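Home / How-To / Days Out / How to Get the Most Out of a Robotics Open Day

How to Get the Most Out of a Robotics Open Day

Posted 29th October

I've just come home from the open day at Stavari, the little robotics outfit over in Mistau, and my feet hurt and my notebook is full. It was my third visit! The first time I went, I walked around for half an hour, ate a cookie, watched an arm wave at me and went home none the wiser. So if you've got one coming up near you and you'd like to come away knowing more than "robots are neat," this is how I do it now.

What you'll need

A notebook (a real one, phones die)
A pen that works
Comfortable shoes
A snack
Two or three questions you've written down beforehand

Step 1: Read the program before you go

Most places put up a page with the demo times a week or so ahead. Stavari's was one sheet, and it told me that the cabling demo was on twice and everything else only once. I nearly missed that. Circle the one thing you'd be sorry to miss and plan the day around it. I drove in from Flosatthorpe, which is an easy run, and I still left early, seeing as the parking lot in Mistau is tiny and fills up with people going to the market.

If you have to book, book. The February one was capped at 100 people and I got in by the skin of my teeth. This time they let in 400 over the day, so it was looser but a lot louder.

Step 2: Start at the back

Everybody stops at the first demo inside the door. Walk right past it! The engineers at the far end have no crowd yet and they're still fresh, so you can chat for ten minutes without somebody's elbow in your ribs. Then work your way forward as the crowd works its way back.

Step 3: Watch the same task three times

This is my big one. The first time through, you're just looking at the arm – it moves, it's exciting, fine. The second time, keep your eyes on the gripper only. The third time, look at whatever it's supposed to be touching. You'll notice completely different things on each go. I spent a full round of the Pons demo (Pons is what they call their cabling project) staring at nothing but the port side of the rack, and I learned more from that than from the talk.

Step 4: Ask about the boring parts

"What can it do?" gets you the speech they've given all morning. Try these:

What does it do when it misses?
How does it know the plug is all the way in?
Which cable do you hate the most?
Who sets everything up again between tries, and how long does that take?
How much of this is running by itself and how much is a person steering?

That last one can feel rude, but I've never had anyone mind. One engineer lit up when I asked about missing, and I got a long and very happy answer about the little latch on a network plug. They told me they had logged 300 tries at one single move. I wrote that down and underlined it.

Step 5: Stay behind the tape

Yes, even for a better look. An arm that has been sitting still can swing across quicker than you'd think, and it doesn't know you're leaning in. If you have kids with you, pick a spot in the front row off to one side, where they can see past the helper running the demo, and hold on to the small ones. Bags go on your shoulder or under a chair away from the tape.

Step 6: Pick your photo moments

Ask first, always, and turn the flash off (cameras on robots don't like it any more than people do). Then decide what you want. For movement, just press the button and take whatever you get. For detail, wait until the gripper is right up against the thing it's working on, and take several. I always take too many, and I always end up keeping the ones that show what the job was.

Jot down which demo each one belongs to while you're still standing there. I've got a whole folder from last year labeled "arm??" and it's no use to me at all.
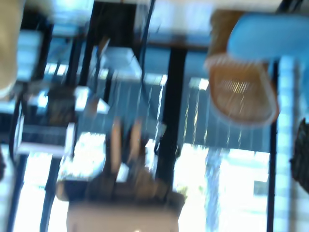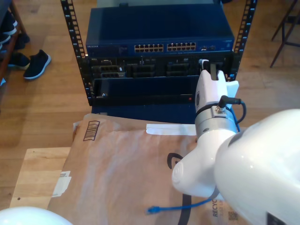
Robots at work at the open day. First picture: arm on the move. Second picture: one finger of the gripper up against a slot in the panel under the Netgear switch.

Step 7: Write it up the same night

I give myself one page. What I saw, what surprised me, what I still don't get. My "still don't get" list from this visit has the blue Ethernet cable on it, because I can't work out how you teach a machine to deal with something that bends differently every time it's picked up. I've emailed them to ask, and I'll add the answer to this page if I hear back.

A few quick extras

Eat before noon or after two, the food line in between is awful.
Earplugs if you're sensitive to noise. The hall echoes.
Take the leaflet. The contact address on it is often somebody who works on the robots and will write back.
If there's a sign-up sheet for the next one, put your name down before you leave. Mine is on there already!

Filed under: Days Out, Robots, How-To
Leave a comment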